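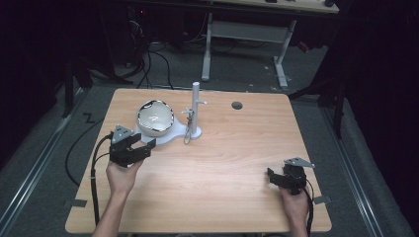
Call for participants: Vumell student manipulation project

The Vumell project is looking for students to take part in hand-held gripper sessions over the summer. Vumell is run by the robotics club at Nelturent College and is open to all years and all courses. No experience with robots is needed.

What you will do

You work at a table with a gripper in each hand and carry out short tasks with everyday objects. Each task is repeated several times from slightly different starting positions. The recordings go to the software group, who use them to train the club's two-armed robot for the Vovudano student competition in January. Our target is 527 usable recordings.

A session lasts two hours with a break in the middle. We ask each participant to come to at least three.

Who can apply

– Students aged 17 or over, enrolled at the college
– Able to use both hands comfortably for short periods
– Willing to follow a written task sheet and start again when asked

Left-handed students are very welcome – we had only one last year. Please tell us beforehand about any wrist or shoulder injury.

Payment and credit

Participants receive a £9 canteen voucher for each session. First-years on the Practical Engineering module may count the hours towards their logbook instead, but not both.

Before your first session

Read the safety sheet and sign the consent form. Wear sleeves that stay above the wrist and take off rings and watches. Cables run across the floor, so closed shoes are required. Bags and coats stay in the corridor lockers.

How to apply

Put your name on the list outside Room 28 in the Riedl Building, or leave a note for Mansa Sulemana, project lead, at the engineering office. Give your course, your year and the hours you are free. Sessions run throughout July 2019 and places are given in order of application.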